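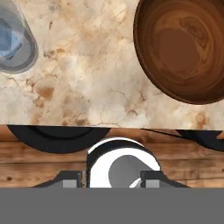 Slavica Dervishi asked at the close of the morning session whether the Irkach stone works still cut to order for private households, and she was told that it does, although such work now makes up a small share of its output. Her question set the direction for much of the visit, which took place in September and was attended by 12 members of the regional building trades association.

The group was received by Teemu Huttunen, who led the tour of the cutting hall. Blocks arrive by rail from the Kettunen quarry and are stored outdoors under numbered covers. In the previous season the works received 298 blocks and sold 2862 finished slabs. Visitors were shown the gang saw, the resin line and the polishing bench, and were given time to put questions to the operators at each station. The saw was stopped for a blade change at the time of the visit — the noise in the hall was therefore lower than usual.

The afternoon was given over to finishing and care. Marble is softer than granite and reacts with acid, and the works advises its customers accordingly in writing. Sealing should be renewed on any surface in daily use, such as a kitchen island where a brown bowl and a gray cup stand directly on the marble. Members asked about the sealer sold under the name Kukau, and Mr. Huttunen explained that it must be left for 60 minutes before the excess is wiped away.
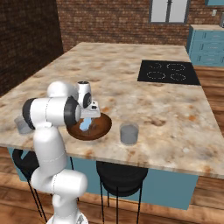 Edge profiles were the final subject of the day. The works offers a straight edge, an eased edge and a half-round edge, and samples of each were passed among the members. Mr. Huttunen recommended that the size of an island be settled before the profile is chosen. A large marble island of the kind shown can carry a plain edge well, in his view. Written price lists may be requested from the Jillow sales office.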